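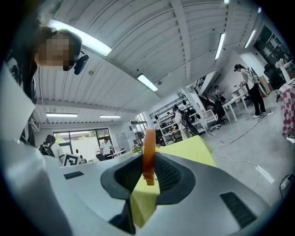

Progress report, Mridha hand-held gripper kit
Gorkstead site, December 8, 2019

In this period we finished the trial of the kit which Brokdale offers for rent. Our operators recorded 342 task runs, and 98 of them were rejected at checking, mostly for lost tracking. The supplier changed the firmware in September and the losses became fewer.

Training of a new operator takes 70 minutes. The grip is comfortable, but the trigger spring is too stiff for small hands.

We ask for your approval to rent 10 more kits for the Mutmont site.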